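Last updated: September

Visit to the Pundgate open day

Pundgate opens its building to visitors once a year, and this time I went for the sorting benches. The subject was cable and wire: how to get a heap of mixed leads separated and put away so that somebody can find one again. Entry cost 5 dollars and came with a paper map. The map had the stairs in the wrong place.

The tour began at 10:30 in the parts store on the ground floor. The store has 474 numbered bins, and 436 of them were in use at the last stock check. Ching-wen Tam took our group through. She talked mostly about labels, which are printed on a yellow stock from Plillano and replaced when they curl. I asked what happens to leads with no label. They go upstairs to be sorted by hand.

Upstairs the walls are a pale lavender and the work surfaces are gray with a marble pattern. Sorting is done into plain plastic basins in three colors — teal, white and yellow-orange — set side by side. A black cable was coiled in the white one, and the yellow one had a thin red wire in it, badly knotted. More red wire lay loose at the front. 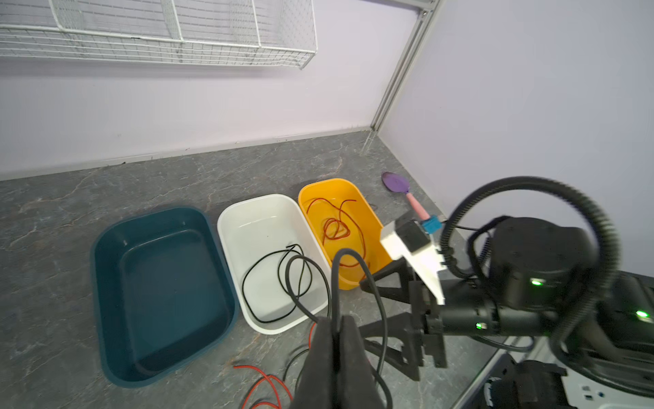 The rule at Pundgate is one kind of lead to a basin. Thick cable gets coiled before it goes in. Thin wire can go in as it is and be untangled later, and a few of us thought that was asking for trouble. I have a drawer at home that was run on the same principle.

We had 30 minutes on this floor, and I spent most of mine on the shelving. They use white wire-mesh baskets fixed to the wall above the work surface, one deep and one long and shallow with dividers making five compartments. The long one looked to have nothing in it. I would like one for my own bench, though the dividers seem close together for anything with a bulky plug.

The heap waiting in front of the basins was mostly thin red and orange strands, with black cables and a few yellow ones mixed through. 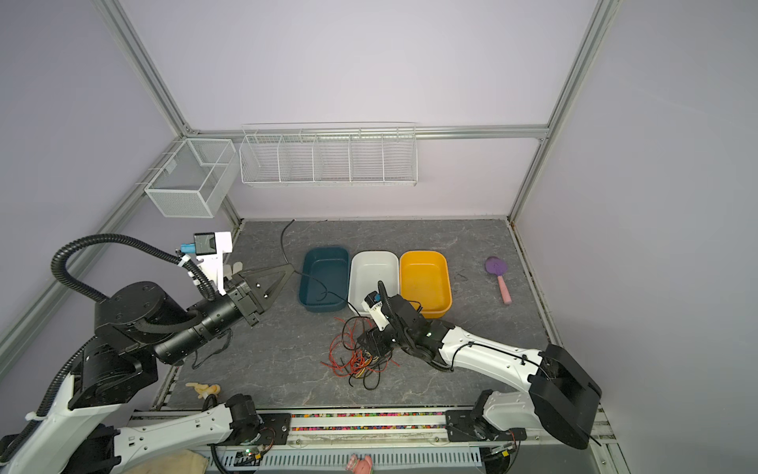
Chih-ming Tu said he would pull the black cables out first, as they hold the rest of the pile down, and leave the thin strands until there was room to spread them. He does his own at home with two old baking trays and a strip of masking tape.

Coffee was in the Tang room at the end of the corridor. There was a small sales table from Nandis with cable ties and reusable straps. I bought a pack of straps. Parking is behind the building and fills up before 11, so come early or take the bus to the lower gate.

Contact | Copyright Pundgate Visit Notes | Back to top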